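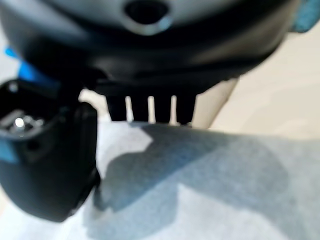 The planner at Tislow had been rewritten in October, and by February I was the only person on the evening shift who still missed the old one, which used to take its time over everything, like my grandmother choosing a melon. The new one was called Etus, and it was quick and sure of itself and very often right, and I had been asked to find out why it would not go down the last 2 millimeters. It would bring the fingers in over the pale, cloth-like surface, lower them until the shadow had spread out soft and gray underneath, and there it would stop and wait, as politely as a guest on a doormat.

I did what you do. I opened the log and poured a cup of tea (the good kind, from the Clisora tin, because it was that sort of night) and read the planner's reasons line by line. Contact expected. Contact not confirmed. Holding. Then the same again, 12 times over, and then a timeout and a neat retreat to the home pose, where it would gather itself up and ask to try again.

Now, the depth map said the cloth was right there, and the force estimate said there was nothing there at all, and Etus, poor thing, believed them both. The old planner had believed whoever spoke last. I had grumbled about that for years, and I sat there thinking that I owed it some kind of apology.

Around nine I found it, or found the edge of it. Somebody at Henao, where they write the perception side, had taught the segmenter to throw away shadows, a fine idea and a clean piece of work, and it was throwing away this shadow and a good piece of the cloth along with it, and then filling in the hole with a guess. The guess was a little high. So the arm came down to the place where the world was supposed to begin, and felt no world, and held.

I could have patched it with an offset. I even typed one in, and looked at it, and took it out again. Instead I gave the planner one more thing it was allowed to say, a small state between holding and giving up, and I named it "feeling for the step," which I knew I would have to change before review. In that state it could go down at a tenth of its speed and listen to the joints.

Then I ran it, and leaned in with my tea going cold, and watched the number in the corner of the screen go from 2.0 to 1.9, and 1.8, and on.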